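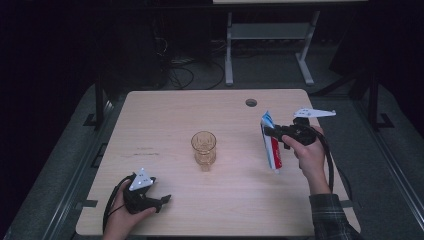
Faceted glass on the laminate top, toothpaste box held over the table, cable hole at the back

Print this thread | E-mail this thread

Scuffs on pale laminate, and what to do about the cable hole

drirkus_bench
Light wood-look laminate top, in use since June. There are grayish scuffs running sideways left of the glass. Soap and water did nothing. A melamine sponge lightened one test patch, but I stopped there. Second question: the cable hole near the back edge. It is open and small items go down it. Cap or leave?

onyeka121
Stop with the melamine. It is a fine abrasive and it will change the sheen on a matte laminate. Look at the test patch under a low side light before you do any more. Gray streaks are often transfer from whatever was dragged across, so try isopropyl on a white cloth first. Two passes, wipe dry between them.

plainjoint
Disagree on the melamine. Light pressure, kept wet, is fine on most tops. I have done mine for years and can't find the spots. Solvent can creep into a seam and lift the edge banding.

onyeka121
Only if you flood it. A damp cloth in the middle of a panel is nowhere near the banding.

gomine_shelf
Are the bases of your glasses smooth? Pressed glass with a faceted pattern like that amber one sometimes has a mold line on the foot. Run a fingernail around it. If it catches, it will mark the top every time it slides.

drirkus_bench
Checked. There is a slight ridge on the foot. I sanded it wet with 300 grit and it no longer catches. Isopropyl took off most of the gray on the first pass. What is left looks like a real scratch.

plainjoint
Then leave it. Filler sticks on laminate look worse than the scratch.

mekiron_user
On the hole: measure the inside of the rim before ordering a cap. Outside diameter is no use. I bought a Mekiron cap by the outer figure and it dropped straight through.

gomine_shelf
I would leave it open and keep the small stuff in a tray. A toothpaste box can't fall down there, a loose cap can. If you run a cable later you will only have to pull the cover out again.

mekiron_user
Covers with a brush slot exist. You can run a cable and still stop a pen.

drirkus_bench
Going with a brush cover. Also removing the tape strips at the table edges at some point. Does the adhesive come off with the same alcohol?

onyeka121
Usually. Peel slowly at a flat angle, then let the cloth sit on the residue for a minute. No blade.

Last updated: January 3, 2024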